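Two-armed setups on the packing bench, anyone else living with this?
Posted 25/11/2021 by Zubaida Tanoli

I pack refill kits at Weter, the Etbridge site. Six of us on the bench. Management wants arms doing the pouch work by February and the word they keep using is "support." I've heard that word before. These came around with the staff notice. 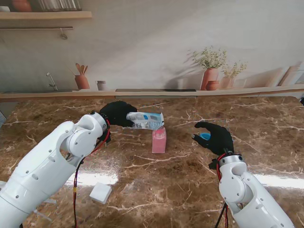 Left hand holding the package over the pink box.

The notice says we'll move to "oversight." No pay grade is listed for oversight. Has anyone been through it?

benchmark_lou wrote:
We went through it at Porard. 10 packers before, 2 now, plus a guy who drives in when it stops. The overseeing was mostly standing there picking up what got dropped. Same pay, more walking. Get the job description in writing before February.

tallyho44 wrote:
Sorry to hear that, Lou, but I work nights at Bajwa and it didn't go that way for us. We kept everybody and my wrists quit hurting. Flat pouches are miserable to pick up all shift. Let the arms have them.
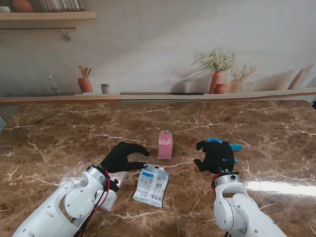

Hand open over the packet, cup just behind.

Zubaida Tanoli wrote:
Flat pouches are the one thing I'm fast at, tallyho. I do about 240 an hour and I catch the bad seals by feel. Who's catching those? I asked our lead and got told there'd be a camera for it. A camera can't squeeze a pouch.

tallyho44 wrote:
Ours get a squeeze test down the line. One person does it. Boring, but it's a job, and it's a day job.

benchmark_lou wrote:
One person. You see the problem. 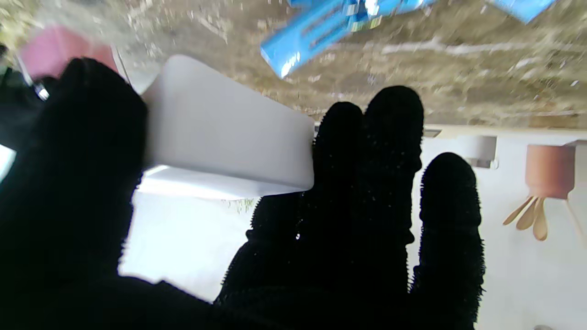
gripe_water wrote:
My question is who sets the target once you're mixed in with the arms. At my last place they timed the machine on its easiest item, then held the people to that number on everything else. A white block like the one in those fingers is about as easy as it gets: smooth faces, a plain box shape. Ask what rate they're quoting and which item it came from. If the answer is blocks, it tells you nothing about pouches.

Zubaida Tanoli wrote:
That's useful, thanks. The notice has a rate in it but doesn't say for what. I'll ask at the shift meeting.

tallyho44 wrote:
Ask about rotation too. I still think you're all assuming the worst.

benchmark_lou wrote:
I'm not assuming, I was there. Zubaida, post what they tell you.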